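4. Preparing the table and first check of the two arms

This section continues from section 3 (Mounting bar and power). Both arms must be fixed on the bar, and the Grondine control program must be installed on your computer. The guide is written for the build we made in the shared workshop at Cindville. If your table is different, please adapt the distances.

Last change: 07/12/2023, Yae Aoki

4.1 Table and walls

1. Clean the table top with a dry cloth. Small grains are no problem, but glue spots must go away.

2. Put up the side walls and the back wall. We use one pale color for all of them, so that the wrist cameras get a calm background.

3. Check both bolts on the mounting bar by hand. If one of them turns, tighten it before you continue.

4. Lead the long cable of each arm in a high arc from the wrist back to the base. The arc must be large enough for the full turn of the wrist. 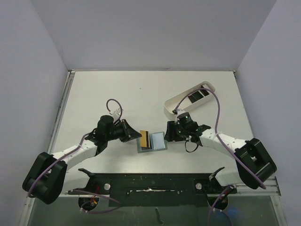
5. Move each arm slowly by hand through its whole range, with the power off. Look at the cable all the time. If it becomes tight in any position, give it more length at the base – do not pull at the wrist connector.

CAUTION: Keep your fingers out of the space between the two grippers when the power is on. The arms do not feel your hand.

4.2 Power on

1. Switch on the left arm, wait 3 seconds, then switch on the right arm.

2. Start the program and open the page "Joints". Each arm must show the state READY.

3. Set the speed limit to 600 for both arms. The unit is steps per second. Howard Blackburn has used higher values on his own build at home, but please do not begin with this.

4. Press HOME. Stay beside the stop button until both arms are still.

Note: After a restart the program sometimes shows error 579. It means that one arm has lost its zero position. Switch off, bring the arm to the rest position by hand, and start again from step 1.

4.3 First test with a soft object

For the first test, take something flat which can bend a little. A card holder with plastic pages is good. Hard blocks come later, in section 5.

1. Lay the object open in the middle of the table, where both grippers can reach it.

2. With one gripper, take a single page near its lower end. Close slowly.

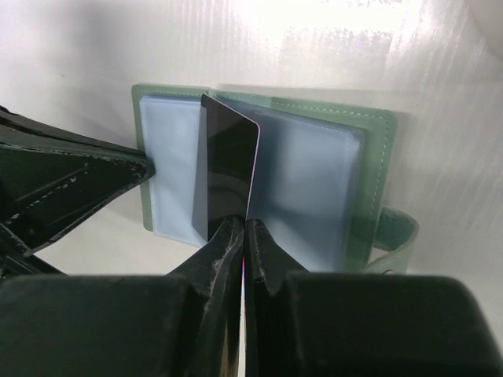
3. Reduce the closing force by 2 levels if the page gets a fold. Write the new value in the settings file, otherwise it is lost at the next start.

4. Open the gripper fully before you move the arm away.

Note: A strong lamp makes glare on a white table and on plastic. Turn the lamp to the wall, or lower it, before you adjust the camera exposure.

If the fingertips do not meet evenly, go to section 6 (Replacing the fingers). Otherwise continue with section 5.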